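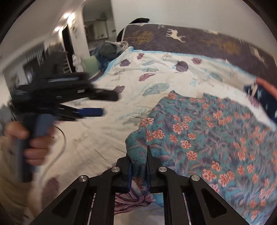
Before you spend money on a helper for the laundry, make a small list of what you really fold in one week. Many people start from the machine and its price, and only later they look at their own clothes. I advise the opposite order. Towels and pillowcases are flat and easy, but thin printed fabric is another story. When gripper fingers pinch a flowered cloth like the teal one on the bed, they take a whole bunched fold and not a neat single corner. So when you ask for a demonstration, bring your softest piece from home and see how the fingers take it.

How much to save

My neighbor Alaric Gallagher and I put money in a jar every Sunday, and we plan to share one folding arm between two apartments. We divided the budget into 5 parts. Two parts are for the arm, one is for the fingers and spare pads, one is for repairs, and the last one we do not touch. The pads are the part that people forget. Soft pads lose their grip with time — ask the seller for the price of a set before you ask for a discount.

Measure first

An arm needs a free surface and a fixed place to stand. We measured the bed, the ironing table and the kitchen counter. Only the counter was good for us, with 70 centimeters of free depth. Write your numbers on paper and take them with you to the shop.

Questions for the seller

Can I change the fingers myself, or must I send it back?
How long is the cable, and does it hang where a person walks?
What does it do when it picks up two layers at the same time?
Is there a rental for 6 weeks before I buy?

We asked the same questions at Gernstead and at Brustwood. Gernstead answered by letter, with prices. Brustwood offered the rental, but the pads are not included, so please read the small text. We will decide in October, after the jar is counted.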